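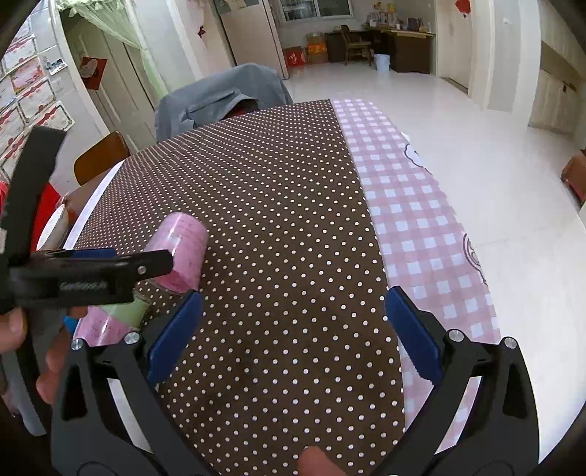
# Tablecloths: what a café can learn from them

*Talk for the Probert small traders' evening. 15 mins plus questions. Slow down!!*

**Opening**

- Thank Siham Cherkaoui for having me, check mic
- Hands up: who remembers the food at their gran's? Who remembers the cloth?
- Spots, gingham, stripes. People know where they are before the menu comes
- Brown with white dots next to pink check: clash on paper, fine on a table. Say this with confidence

**Our story (keep short)**

- Took over Grammont in March, bare tables, echo like a swimming baths
- 23 tables, 4 of them round. Round ones are a pain, cloth hangs in points unless you cut it
- First lot bought cheap. Shrank. Looked like hankies
- Gintarė Pärn hemmed the second lot, still going, buy her a drink

**Money bit**

- £930 all in, incl. spares
- Laundry was the shock, not the cloth. 295 washes first year, didn't budget for a single one
- Wipe-clean: went back and forth. Sticky in summer. Kept it for outside only
- Don't read out the whole spreadsheet again

**What changed**

- Noise. Biggest thing by miles. Cutlery stopped clattering, people stopped shouting
- Folk stay longer. Good on a Monday, less good on a full lunch
- Staff moaned for two weeks then wanted one for the break room

**Patterns, practical**

- Small dots hide tea. Plain cream hides nothing
- Gingham: line up the checks with the table edge or it looks drunk. Not on a round table, no edge to line up with, obviosly
- Dark cloths show flour and crumbs
- Wash before you cut. Wash before you cut!! (pause, they'll laugh or they wont)

**If time**

- The Pirine wedding and the red dye. Only if Cinico lot aren't in
- Pass round samples, GET THEM BACK this time

**Questions**

- Someone will ask about ironing. Fold damp, stack flat, put a board on top
- Price list on back table, card reader needs charging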